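Tillman Bench Group
Minutes, two-arm cell meeting, 10/6/22
Present: Sumaiya Herath (chair), Arlo Kowalczyk (minutes), the rest of the bench group
Apologies: none received

Minutes of the last meeting were read and agreed with one fix: the spare wrist cable is on the Prustell order, so it should not have been listed as in stock.

1. The cell at work

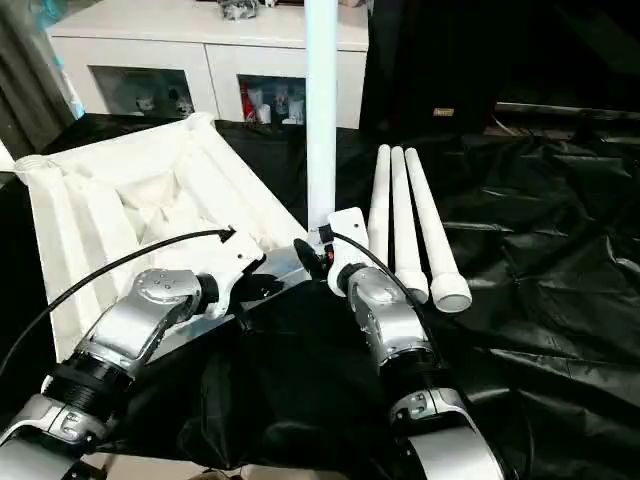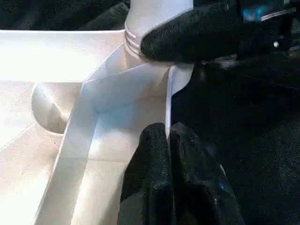
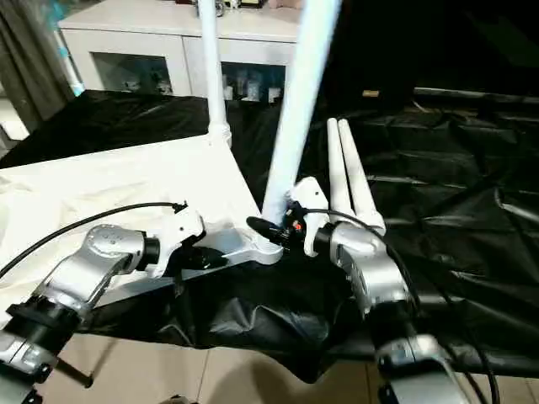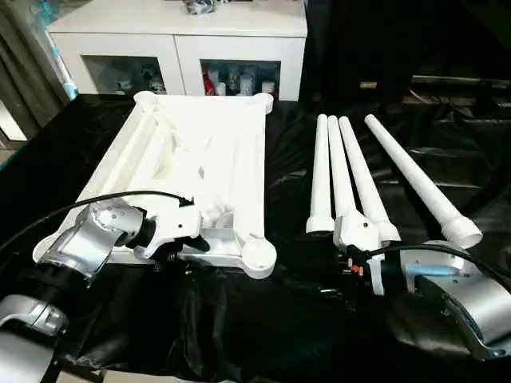

Arms, grippers and white parts at the bench. The second picture is the close view at the fingers.

Sumaiya opened with the log, and it was a good one to open with! The cell has run 844 cycles on the Kelum parts after the April refit. The two arms are holding their home positions well and the morning check has gone down to a few minutes. Everyone who has been on shift with it said how much nicer it is to work with than it was in the spring.

Arlo asked that the log say which part was on the bench for each stop. At the moment it only gives the time and the arm, and you have to go back through the shift notes to work out the rest. Agreed. He will add a column.

2. Cables

Long talk about this one. The cable for each arm comes in from the side and connects up at the wrist end, and how much slack to leave has been argued over for months. Sumaiya tried a new way of setting it and is very pleased with the result. She moves the arm by hand to its farthest reach first, sets the slack there, then brings it back home and looks at where the loop falls. Before, we set the slack at home and hoped.

Agreed to use her way on both arms from now on. After any change, run the arm through its whole path at low speed with a hand on the stop button, and watch the cable the entire time (the cable, please, and not the screen).

Where a cable passes over a part or a bin it should be free to slide. No tape on the bench side. There was a question about clips on the arm links. Arlo would like to try them. Sumaiya is fine with one clip per arm as a trial as long as it is above the joint ring and comes off without tools. Arlo to fit and report.

3. Gripper fingers

Arlo had the fingers off both grippers and was happy to report even wear on all of them. He wiped the pads with a damp cloth, let them dry and refitted them with the marked side out. The Joreo sheet calls for new pads at around 2,000 cycles and we are well short of that, so no change yet.

The grip force setting stays at 88 on the controller scale. It was tried higher on the long poles and left faint marks near the ridged band on one of them. It was tried lower and the pole turned in the grip. Arlo said that finding the right setting was the best afternoon he has had on this job, and he would like it written down that the number is for clean pads only. Written down.

New step for the end of shift: open both grippers fully, look between the fingers for plastic dust, brush out if needed. The soft brush lives in the top drawer. It has been found in other places. Please put it back.

4. The bench cover

The black cover stays. It gives the cameras a dark ground under the white parts and we had far fewer missed picks with it down. The trouble is that it creeps and wrinkles over a shift, and a fold standing up beside a part can be enough to upset the approach.

Ideas from the table: weights along the back edge, clamps at the corners, a stiffer sheet, or pulling it straight at each changeover. We will begin with the last one, as it costs nothing. Sumaiya has seen a stiffer sheet in the Prustell catalog and will ask for a sample. She asked for matte. The shine off the folds bothers her more than the folds do.

5. Lighting

White parts under a strong side light wash out badly in the close camera. Arlo turned the lamp toward the wall for one run and could see the edges of the ribs much better. He was so keen on this that he drew it on the whiteboard twice. Everyone liked it. Before we change it for good, he will do a full run each way with the same parts and bring the camera settings for both.

Camera windows to be cleaned with the lens cloth only, at the start of shift. Added to the morning card.

6. Where the parts go

Long poles are to be laid side by side, pointing away from the arms, with room for the fingers to get in from either side. When they are set too close together the gripper nudges the next one along. Frame pieces go to the left. Sumaiya will mark up a paper layout for the bench and we will all try it before anything is made permanent.

7. Morning card

Order agreed as: stop button test, look over cables from end to end, finger check, camera windows, straighten the cover, home both arms, one slow run with nothing in the grippers. Arlo to print the new card and take the old one down. The old one still has the phone number of the previous supplier on it.

8. Any other business

Sumaiya thanked everybody for the state the cell is in. There was a request to let the newer people do the slow run on their own once they have done it with someone else first. Agreed, and gladly.

Actions
Arlo: part column in the log; trial clips; two lighting runs with settings; new morning card
Sumaiya: cover sample from Prustell; paper layout; chase the wrist cable
All: brush back in the top drawer

Next meeting to be held at the bench so we can watch a run together.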